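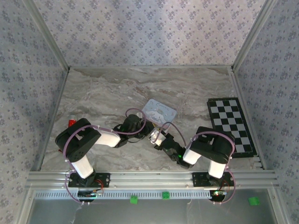 4.2 Domestic detail as dating evidence

The Stosari family papers contain 593 letters, of which the greater part passed between the elder daughter at Kasance and her brother in the legislature at Zotora. Many carry no year, and the printed edition placed them by political content alone. We instead gave priority to references to the house. Decoration is the most useful of these, as the daughter reported each change of wallpaper by room and described the patterns in a fairly fixed vocabulary. Her term "cluster paper" is applied to designs of the kind in Figure 4, where bunches of blue-purple flowers repeat over a pale lavender-gray ground with small sprigs scattered between them. "Stripe" and "trellis" are kept for other rooms and never exchanged. The household accounts record when each room was papered, so that a letter naming a pattern can be given an earliest possible date.

Figure 4. Floral paper with repeating clusters and scattered sprigs.

The method moved 20 letters to a different year. Most of the shifts are small, but four letters previously read as comments on the brother's resignation now fall before it. They can no longer support the view that his sister urged him to leave office. The passages on his "tiredness" in these letters refer to his health, and the same word recurs in her notes to the family doctor.

Two limits apply. The account books are missing for the last winter at Kasance, and letters from those months were left in the order of the edition. The daughter also wrote from the cottage at Goh each September, where she mentions rooms without naming the house. Such letters were excluded unless a postmark survived. The sum of 3000 entered against "papering, upper floor" covers several rooms and was not used to date any one of them.

Filed under: Political Families, Letters and Diaries

Print this article | E-mail this article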